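Can you really put on muscle after 40 without taking anything?

Posted in: Lifting and Body Composition
Skarnbridge Community Help

potia_lifts

Okay, so I've been going back and forth on this for weeks and I'd love to hear from people who've done it. I turned 40 in November and I'm the thinnest I've been since college, and I don't mean lean, I mean noodle arms. I go to the Wotley gym over by the bus depot (the old one, with the bad radio) and there's a bunch of guys my age in there who are just huge. Like, shoulders out to here. I got talking with a couple of them in the locker room and both of them told me flat out that after 40 you're wasting your time unless you "get some help," and they didn't mean a trainer.

I don't want to do that. My blood pressure already runs a little high and my wife would kill me before the steroids did. But now it's stuck in my head that I'm never going to look any different no matter what I do.

Right now I lift 5 days a week. Mostly arms and chest, some machines, and I skip legs more than I should. I eat pretty clean, chicken and rice, oatmeal, eggs, and when I added it up I came out at 2,000 calories a day. I'm six foot one. I've been at it since spring and I've gained maybe a pound, and that could be lunch.

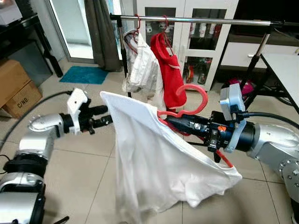
The other thing is sleep. I'm on early shift so I'm up at 4:30 and I don't get to bed before eleven most nights. Does that matter as much as people say? And is there any kind of supplement that does something and isn't sketchy? The front desk at Wotley sells a big tub of stuff with a lightning bolt on it and I'm not paying that kind of money unless somebody here swears by it.

Thanks in advance, and sorry for the long post!

duggan_barbell

Yes you can, and your locker room buddies are telling you about themselves more than about you.

I started at 43 and I'm in my fifties now, never touched anything stronger than coffee. I'm not going to be on a magazine cover but I fill out a shirt and I can pick up the back end of a riding mower, which came in handy last summer when mine went in the ditch.

Your problem is right there in your post, man. 2,000 calories at six foot one, lifting 5 days a week? You're feeding a much smaller guy. I'd add a real breakfast and a snack before bed and see what the scale does for a month. If it doesn't move, add more. It's boring but that's the whole trick with the eating side. Get some protein in every meal too, and don't be scared of milk, peanut butter, cheese, all the stuff that "clean eating" people make faces at.

Then I'd cut the lifting down to three or four days. Squat or leg press, some kind of row, some kind of press, some kind of deadlift. Do those first, while you're fresh, and do curls at the end if you've still got it in you. Write your weights down in a notebook! I went 2 years without writing anything down and I was lifting the same dumbbells the whole time and didn't notice. When you hit all your reps, go up a little next time.

And yes, sleep matters. I worked nights for a long stretch and made next to no progress until I got off them. I know you can't change your shift, but getting to bed even an hour earlier would help you more than anything in a tub.

On the supplements, plain creatine is the only one I'd bother with. It's cheap and it's been studied a lot. Since you mentioned blood pressure, run it by your doctor first, along with the heavy lifting. Mine just told me to quit holding my breath on the hard reps and sent me home.

noodle_no_more

eat more. I was skinny my whole life and I thought I ate a ton and I did not

potia_mom_of_three

Different angle, I'm a woman and I started lifting at 46 at the Potia rec center so take this for what it's worth. Everything the first reply said about food is right, but please don't compare yourself with the biggest guys in the room. Some of them have been lifting since high school and some are taking something and you can't tell which by looking (believe me, my husband has tried). Take a picture of yourself in the same spot once a month and compare it with that.

Also do your legs! I skipped mine for ages and my knees were so much happier once I quit skipping. Start light, there's no rush on it. My first visible change took me most of a year and it was my back, so I couldn't even see it. My sister had to tell me.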